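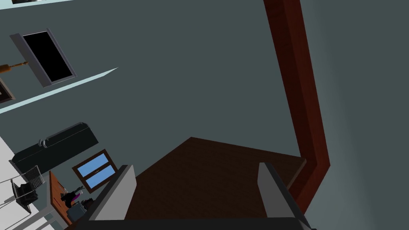
Cat scratches at the bedroom door every night at 3 a.m.

marmalade_evening
Pullthorpe

Good day to all. I have a neutered male cat, nine years old, living only indoors. In December I moved to a new apartment with him. In the old place we had one big room and he slept where he wanted. Now there is a separate bedroom, and I must keep its door closed at night, because my allergy became worse and the doctor asked me to have one room without cat hair.

During the day he is calm. At 3 in the morning he starts to scratch at the door and to cry. If I open, he does not want food, he only wants to come in. If I do not open, he continues. Last night it was 60 minutes, I looked at the clock.

I already tried a spray with orange smell (he sneezed and continued), a second litter box in the hallway, and a Kahraman feeder with a timer, which did cost me 178 dollars and which he likes very much, but at 3 he is at the door anyway. The vet has checked him and found nothing wrong with the thyroid or kidneys.

What can I do so that he accepts a closed door? I do not want to punish him.
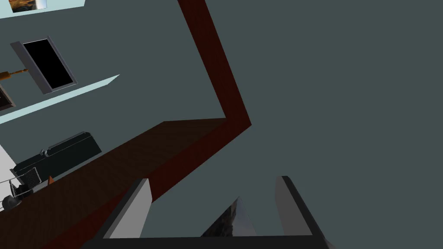 pawprint_on_ledger

Just ignore him. Mine stopped after some days. Earplugs help.

hallway_whiskers

I had the same problem with two cats, so I will write what worked in my home. I am not a professional.

First, it is very good that you visited the vet. An older cat who cries at night should always be checked, and blood pressure also, if they did not measure it.

Second, I think your cat has learned that the door opens when he makes noise long enough. If you open after 60 minutes, he learns that 60 minutes is the price. So the answer above is partly correct, but only ignoring is hard for you and for him. He needs something else in place of the bedroom.

1. Play with him before you go to bed, with a toy on a string, until he lies down by himself. Then give the largest meal of the day. Cats like to hunt, eat, wash and sleep, in this order.

2. Make a bed for him outside the bedroom, but not far from the door. Put an old T-shirt of yours in it. Do not wash the T-shirt for the first weeks.

3. Put a scratching mat flat on the floor in front of the door. I bought the Stultitz one with rubber underneath, and it does not slide. A piece of old carpet is also possible, but it must lie still or he will go back to the wood.

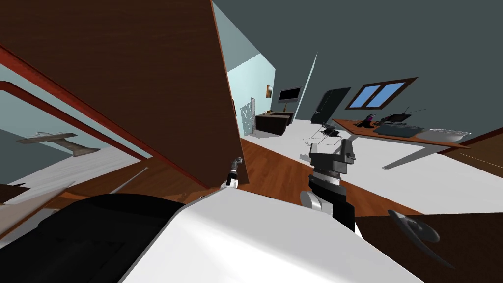
4. Close the door in the daytime also, for short times, when you are inside and he is outside. Open it while he is quiet. Begin with one minute. This is the step which people skip, and in my home it was the most important one.

5. Set the feeder for a small portion a little before his usual hour. He should be eating when the habit begins.

Expect that it becomes louder for several nights before it becomes better. If you open on one of those nights, you begin again from zero — I did this twice.
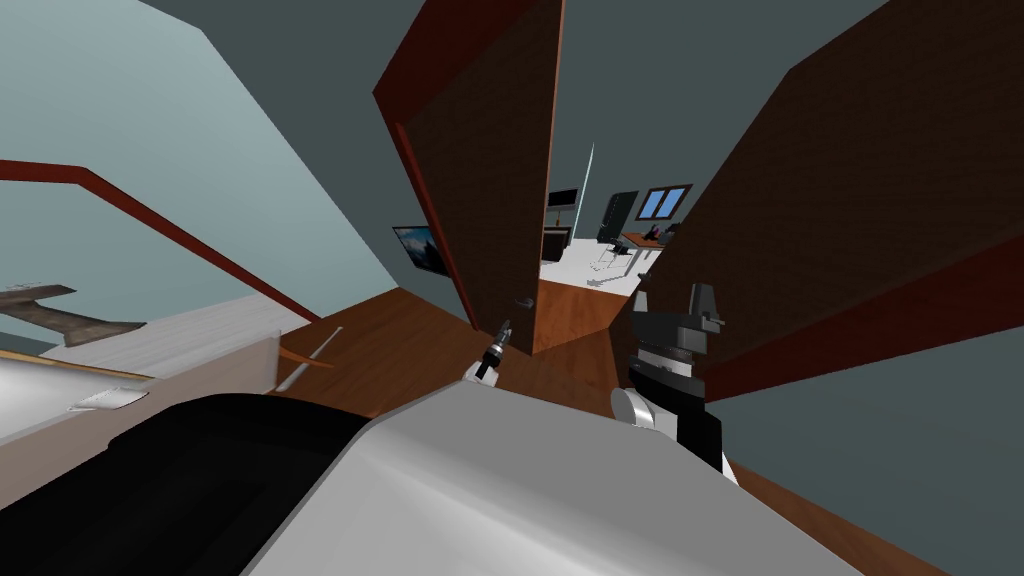 Two dark brown doors.

marmalade_evening

Thank you for the long reply. The daytime closing I never tried, I was only closing at night. I ordered the mat from Kestmont and moved the feeder to 2:45. Does it matter that he can see the light under the door when I read?

hallway_whiskers

For mine it did. I put a rolled towel there for the first month.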